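Category: Athletics / Grant Reporting
5 min read

Progress Report to the Mulcahy Fund
Barkton Youth Football Program, Player Safety and Coaching Grant
Submitted 2018-01-05 by Oľga Holub, Program Director

This report covers the first half of the grant period. The award supports three lines of work: replacement of helmets and shoulder pads, certification of assistant coaches, and repair of the practice field at Onstead Park. Spending remains within the approved budget in each line.

Equipment. The program purchased 200 helmets before the start of the fall season, and all of them were issued by the second week of practice. Older helmets were withdrawn from play and their serial numbers entered in the equipment register. Shoulder pads for the two youngest age groups arrived late, and those teams used the previous year's sets for their opening games. The supplier credited $1,488 against the final invoice. With the Fund's approval, we propose to apply this credit to mouthguards and chin straps for the spring session.

Coaching. Eleven assistant coaches completed the tackling and concussion recognition course. Two others finished the classroom portion and are scheduled for the field portion in March. Every team now has at least one certified assistant on the sideline during games, as the grant agreement requires. Full-contact drills were limited to two practices per week, and head coaches recorded compliance in their practice logs.
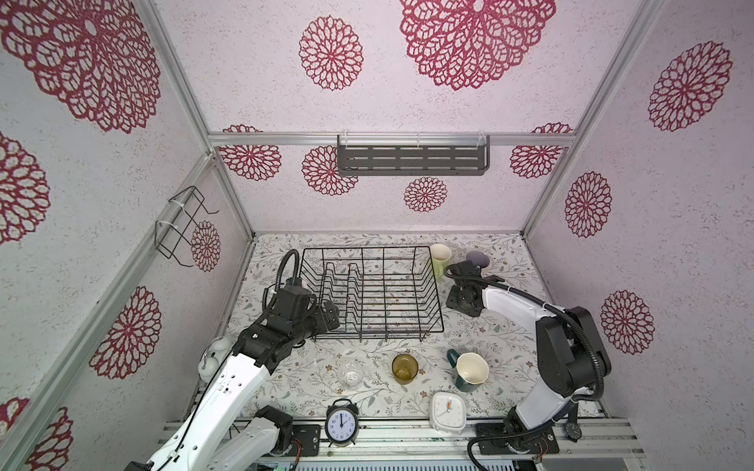 The logs were reviewed at midseason and again after the final game. One team exceeded the contact limit during the week before its playoff game against Ralstead. The head coach was notified in writing, and the matter was reported to the league office. A revised log sheet, with a separate column for contact minutes, will be used beginning in the spring.

Practice field. Drainage work on the north end is complete. Reseeding between the hash marks was postponed when heavy rain closed the park, and the contractor has agreed to hold the quoted price of $3,977 until the ground can be worked. The goalpost padding has been replaced at both ends.

Items requiring the Fund's decision:
- Use of the supplier credit as described above
- Extension of the field repair deadline to the end of the spring session

Receipts and the equipment register are attached. The next report will include spring registration numbers and the results of the helmet inspection.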